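Chapter 3
Small Things and Where They Live

I've never once lost a wardrobe. What I lose is the little stuff, the things that fit in a closed hand and slide off the arm of the sofa, and I suspect you're the same or you'd have skipped to the chapter on lofts.
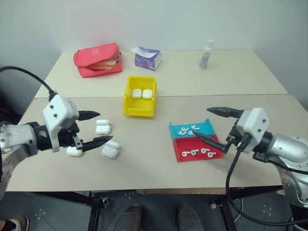 3.1 Starting with one kind of thing

When I taught my first home organisation class (it was in September, in a very draughty room above the Kahraman furniture shop) I asked everyone to bring a bag of clutter and tip it out. What a mistake! We had batteries, buttons, foreign coins and a harmonica all over the place, and by the tea break people were just pushing it all from one side to the other. My colleague Fatima Ntuli had a far better idea for the next group. Choose one kind of thing, she said, and put only that away until it's done.

So we'll begin with earphone cases, the white AirPods sort. They're all the same shape, they belong together, and they're a pain to find in a drawer. A yellow plastic bin with a sloped front does nicely for them. You can see over the lip without picking the bin up, and your hand goes in at the low side. Two cases are sitting in it side by side and the rest are still scattered about the table, and I'd call that a perfectly good start.

Notice too that a tissue box, a little spray bottle and a red zip pouch are all staying at the back. They're small as well, and the pouch is open and practically begging to have something dropped in it (I know, I feel it too), but they aren't this job. Leave them be. You'll meet pouches in Chapter 5, where I get rather carried away about linings.

3.2 Some words we'll use

A home is the one spot a thing goes back to. A kind is a group of things you'd look for in the same place. A stray is anything that has a home and isn't in it. I borrowed that last word from Selim Yalçınkaya, who used it for odd socks, and it's stuck with me ever since.

You'll also see me write "open bin" and "shut box". An open bin is for things you reach for daily. A shut box is for things you'd be cross to find dusty. Earphone cases can go either way, and my students argue about it every year, so do have your own opinion ready.

3.3 Try it at home

Give yourself 14 minutes and a clear bit of table. Choose one kind of thing, collect every stray you can find, and put them all down in front of you before the first one goes in the bin. Don't stop to wipe, test, charge or untangle anything. Jot down where you found each one as you go, even if it's embarrassing (mine were in a boot). Keep that list somewhere safe, as we'll need it for the floor plan in section 3.5.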